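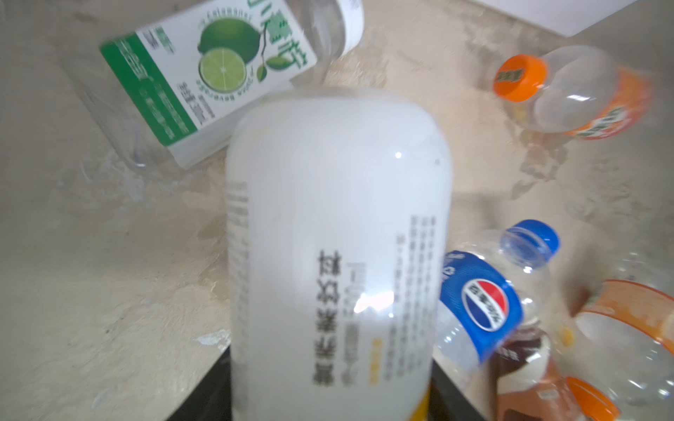 Why keep regluing the pads when Ragnarsson will sell you a new set of fingers, a reader asked under my last post, and doesn't the camera need recalibrating every time you take the fingers off anyway? Two fair questions. The second one is the reason I'm writing this, and I'll get to the first at the end.

For anyone new, I look after one sorting cell at Wivside. It's an arm, a two-finger gripper from Ragnarsson, a small camera at the wrist and a Pemura controller in the cabinet. It picks up empty drink bottles and puts them down somewhere else. I have been on it since June and most of my time goes to the last few inches of the arm.

The camera is bolted to its own bracket. The fingers come off below it, on two dovetails, with one screw each. So if you only change fingers, the camera hasn't moved and its calibration is still good. What has changed is where the fingertips are, and that is a separate number in the controller (the tool offset). I got those two mixed up for my first couple of months and recalibrated the camera after every pad change. It did no harm, but it cost me most of an hour each time.

What I do now after the fingers have been off:

Clean the dovetails with a dry brush. No solvent. Syrup gets in there and dries hard, and if there's a lump of it behind the finger, the finger sits proud and the screw will still feel tight.

Push the finger up against the stop while turning the screw. It will slide down a little if you let it hang.

Jog the closed tips to the touch-off pin and read the Z value. Write it down before correcting anything. I have a notebook of these, and it's the best early sign I have that a finger is bending.

Enter the new offset, save it, and power the controller off and on. The Pemura keeps the old value until it restarts, even though the screen shows the new one. I have complained to Sullton about this, who did the integration, and they say it's on a list.

Run ten picks at slow speed with the guard closed and watch the height.

The camera itself gets looked at when I've had the bracket off, when something has hit the wrist, or when picks start going wide in the same direction. Wide in all directions is usually pads. Wide in one direction is usually the bracket.

Cleaning the lens matters more than I expected. Our bottles aren't rinsed, and drops end up on the cover glass. A dried drop makes a soft spot, and the software is already having a hard time with clear plastic. A big frosted white bottle with dark print down its lower half is easy for the camera. The clear ones lying around it are where it struggles. Caps help a lot — a blue or an orange cap is something it can find even if it loses the body against a pale, mottled surface — and so do labels, like the blue Pepsi one or the green and white one on the lime drink. A clear bottle with its label off is hardly there at all.

I wipe the glass with a damp lens cloth, then a dry one, at the start of the shift. Paper towel scratched the first cover.

Light comes next. Frosted plastic throws back a glint from our lamp, and if the exposure is set high for the sake of the clear bottles the glint grows until it eats into the edge. I ended up at an exposure value of 350, down from the 1,000-something Sullton left it on, and I added a diffuser over the lamp. Clear bottles got slightly worse and everything else got better. I'd take that trade again, but your lamp isn't my lamp, so try it yourself.

One fault from this month, in case it saves somebody an evening. The cell started stopping with code 197, which the manual lists as "grip not confirmed." The bottles were being gripped fine. I changed the pads, then the finger position sensor, then the other finger position sensor. Still 197, now and then, with no pattern I could find.

It was the wrist cable. The camera and gripper share a loom that goes through a clip on the last joint, and the clip had closed down on it hard enough to flatten the jacket. With the wrist turned far over, one way only, the sensor signal dropped for an instant. You can test for this without tools. Turn the wrist slowly through its full range with the gripper shut on a bottle and watch the input light on the controller. If it blinks, it's the cable.

I put in a new loom with a larger clip and left more slack, enough for a loop you could get two fingers through. The counter was at 3,728 cycles when I finished and there have been no stops with that code yet. I'll look at the clip again in a few weeks.

Now the pads. A set of fingers from Ragnarsson comes with the pads molded on, and they are good pads, but the metal part underneath lasts far longer than the rubber does. I cut my own from sheet, 3 mm thick, and stick them on with contact adhesive. Both faces get scuffed, both get glue, and they wait until it's tacky before I press them together in the vise overnight. The set on there now is my second. The first peeled at the bottom corner, where it meets the bottle first, so this time I've cut the corners round.

If I ever bend a finger I'll buy the new set, and I do keep one on the shelf for that. Part of it is simply that I like doing the pads.

Next job is the touch-off pin, which has a flat worn on one side. If anyone has found a hardened one that fits the Pemura base plate, leave a comment with the part number.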